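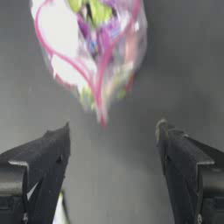
半透明塑料袋，里面的东西五颜六色。

招人：非法狩猎线索整理员＋访谈参与者（Flemcombe / Skekitdale 两地）

2025-01-10 更新。之前那版要求写得太乱，以这版为准。看过旧版的麻烦再看一遍，报酬和时间都改了。

先说重点

Orus 项目要招 2 名线索整理员，有薪，兼职，3月到岗。另外招一批访谈参与者，不限职业，有车马费。两件事分开报名，别混在一封邮件里，上次混在一起的我们找了半天。

项目是干什么的

Orus 是一个民间调查项目，挂在 Swati 下面。Swati 做公益调查报道，不大，办公室在 Flemcombe，楼下是修鞋铺，门牌不好找。

我们查的是 Skekitdale 一带私人土地上的非法狩猎。付费的那种。客人从外地来，住一两晚，有人带路，有人备枪，有人负责事后清理。打的什么，多半是受保护的：鹿、獾、猛禽都有人报过。土地是私人的，门一关外面看不见。有关部门查过几回，有的立了案，有的没有下文，查到什么也不公布。家属、邻居、在庄园干过活的人来问我们，我们也答不上来。

所以自己查。从去年开始收线索，到现在手上有 97 条，长短不一。有的是一整份写得清清楚楚的经过，有的就一句话，“昨晚又听见了”。有录音，有语音留言，有微信聊天截图，有手写的信。中文的不少，因为一部分客人和一部分中间人讲中文，在当地餐馆、农场、旅行社干活的人里也有很多讲中文的。这份招聘用中文发就是这个原因。

现在的问题是线索堆着，没人理。编辑要写稿，律师要看材料，都等着有人先把东西理顺。

岗位一：线索整理员（2 名）

做什么：

- 把收到的材料归档，一条线索一个编号，不能重号
- 语音转文字。普通话、粤语、英语。方言听不懂的标出来，别猜
- 中译英、英译中，摘要就行，重要的要全文
- 按时间、地点、涉及的物种、涉及的车辆分别打标签
- 把互相对得上的线索标出来，对不上的也要标，矛盾的地方尤其要标
- 去掉提供人的身份信息，交给编辑之前必须做完
- 给提供人回信。有固定模板，但是不要只会贴模板，人家写了很长，回一句“已收到”不合适

不做什么：

- 不去现场。不跟踪，不蹲守，不进任何私人土地
- 不跟被调查的人联系，不管以什么名义
- 不写稿，不署名（想署名的可以谈，以后的事）
- 不在社交媒体上讲手上的材料

要求：

中文、英文都能读能写，写得不漂亮没关系，要准。听力要好。打字不能太慢。会用表格，普通的筛选、排序、查重就够了，不要求会编程。

能看得下去。这一条认真写：材料里有动物死亡和受伤的照片、视频，有一些很不好看。有人看了一天就不行了，这很正常，但最好报名前自己想清楚。面试的时候会给看几份处理过的样本，看完可以当场说不干，不影响别的。

嘴严。签保密协议，协议英文的，有中文对照，不懂的地方我们逐条讲。

细心比快重要。但也不能太慢……总之面试有个小测试，做一下就知道了。

有以下经验的会优先看，没有也可以报：法庭或医院口译；野生动物救助；猎场、农场、护林工作；保险理赔或者合规审查；图书馆、档案馆。学新闻的当然可以，但是不是必须。

不能报的情况：本人或者同住的家人在 Skekitdale 的狩猎庄园、猎枪经销、狩猎旅游公司任职或者持股。以前干过、现在不干了的可以报，要在信里写明。隐瞒的话查出来直接终止。

时间和地点：

每周 2 个工作日，具体哪两天可以商量，定了就尽量别动。合同期 7 个月，3月起算。到期看经费，有钱就续，不敢保证。

地点 Flemcombe 办公室。材料不能带出去，所以不能在家办公。问过很多次了，再说一遍，不能。办公室有暖气，有厨房，微波炉能用。没有停车位，街上停车要交钱，公交站就在路口。楼梯窄，没有电梯，行动不便的朋友提前说，我们在一楼借了一个房间，可以安排。

报酬：

按小时付，月底结。标准跟 Swati 其他编辑助理一样，不压价，具体数字在回信里发，这里不贴，因为下个月要调，贴了又得改。入职时另付一次性安家补贴 1,000 镑，外地搬来 Flemcombe 的才有，本地的没有，不好意思。带薪假按比例算。培训期间照付。

心理支持：有合作的咨询师，保密，费用项目出，不用跟负责人报备为什么去。鼓励用，之前的人基本都用过。

培训：

第一周不碰真材料，只学流程。保密，证据链，怎么编号，怎么处理录音的原始文件（不能改名，不能转格式，不能发微信！）。还有辨认常见物种，会请懂的人来讲。第二周开始跟着老编辑看，看熟了再自己上手。

岗位二：访谈参与者

不是工作，是来聊一次。我们想听听跟付费狩猎有过接触的人怎么说，不管是哪一边的。包括：

- 在庄园里做过饭、打扫过、开过车、当过翻译的
- 住在附近，听过枪声、见过车队、捡到过东西的
- 做旅行社、接待，被客人问过“能不能安排打猎”的
- 自己去打过的。对，也要。合法的打猎也想听，很多人分不清哪种合法哪种不合法，我们想知道当时是怎么跟你们讲的
- 兽医、救助站、动物标本店的人

聊多久看你。一般一次就够，有需要再约第二次，不愿意就算。可以面谈，可以电话，可以文字。普通话、粤语、英语都行，别的语言提前讲，我们找人。地点你定，咖啡馆、车里、公园都去过。不想在 Skekitdale 见的可以来 Flemcombe，路费我们出，留好票。

参加的人给车马费，现金或者转账。先说清楚，这笔钱是补你的时间，跟你讲了什么没有关系，讲得多讲得少都一样。不买消息。有人写信来问“一张照片多少钱”，答案是不买。

关于匿名：

默认匿名。录音要你同意，不同意就手记。稿子里不会出现你的名字、单位、车、口音、家里几口人。发表前可以给你看涉及你的那几段，不能给看全文。访谈后想撤回的，定稿前都可以撤，写一封信就行，不用解释。定稿后就难了，这个请理解。

有几件事我们做不到，提前说：

不能提供法律意见。可以介绍律师，第一次咨询免费，之后你跟律师自己谈。

不能保证有结果。线索交给执法部门之后，他们查不查、查多久、公不公布，我们管不了。去问过，回复多半是“不便置评”。

不能帮忙处理签证、工资纠纷、工伤。这类来信很多，我们知道很急，已经整理了一份当地机构的联系表，来信索取，会发给你。

如果担心自己参与过的事情违法，先别跟我们讲细节，先找律师。不是吓唬人，是我们的材料有可能被法院调取，虽然到现在还没有发生过，但不能跟你保证永远不会。

如果眼前正在发生，有人在开枪、有动物受伤、有人受到威胁，打报警电话，不要发邮件给我们。邮箱晚上没有人看。

怎么报名

岗位一：

发邮件到项目邮箱，地址在 Swati 网站“联系”页，找 Orus 那一行。标题写“整理员＋你怎么称呼”。内容：

1. 简历，一页，两页也行，别再长了
2. 一封短信，说为什么想做，中英文都可以，不要用 AI 写，看得出来
3. 哪几天有空
4. 有没有上面提到的利益关系，没有也写一句没有
5. 一位推荐人的联系方式，面试过后才会联系，不会突然打过去

不要附照片，不用写年龄和婚姻状况。学历证书先不用寄。

合适的会收到面试通知，视频或者到办公室都行。面试分两部分，先聊，再做小测试：一段录音转写，一份聊天记录做摘要，材料都是我们自己编的练习，不涉及真人。测试时间也付钱。没选上的也会回信，可能慢一点，人手确实紧，所以才招人。

岗位二：

可以发邮件，可以写信寄到办公室，可以打网站上的电话留言。不要用公司邮箱，不要用单位电脑。第一次联系不用说全名，给一个能找到你的办法就行，再写一两句大概是什么情况，细节见面在说。附件先别发，尤其是照片和视频，等我们回信告诉你怎么传安全。

朋友转告的也欢迎，但请让本人来联系，我们不会主动去找别人给的名字。

截止

岗位一招满为止，早报早看，3月之前要到位。岗位二没有截止，项目在就一直收。

几个老被问到的

能不能只做翻译？暂时不能，两个人什么都得做一点。

学生签证能不能报？看你的签证允许多少工时，自己先查，入职要看证件，我们没有资格做担保。

反对一切打猎的人能不能报？能。自己打猎的人能不能报？也能，守法就行，懂枪懂季节的人其实很有用。整理的时候把观点放一边，材料写什么就记什么。

会不会有危险？整理员的名字不对外，办公室门口不挂项目的牌子。这些年收到过难听的邮件，没有别的。有顾虑面试时直接问。

为什么不交给警方就完了？交了。凡是提供人同意转交的都转了，转交记录我们留底。

外地能不能参加访谈？能，打电话。

能不能捐款？走 Swati 网站的捐款页，备注 Orus。狩猎公司、枪械公司的捐款不收，退过。

能不能转发？请转。餐馆、超市的布告栏，同乡群，教会，都可以贴。有一页纸的打印版，繁体简体都有，来信要。贴之前问一下店家，上回有人把单子贴在人家菜单上面，店主很不高心。

Swati / Orus 项目组
Flemcombe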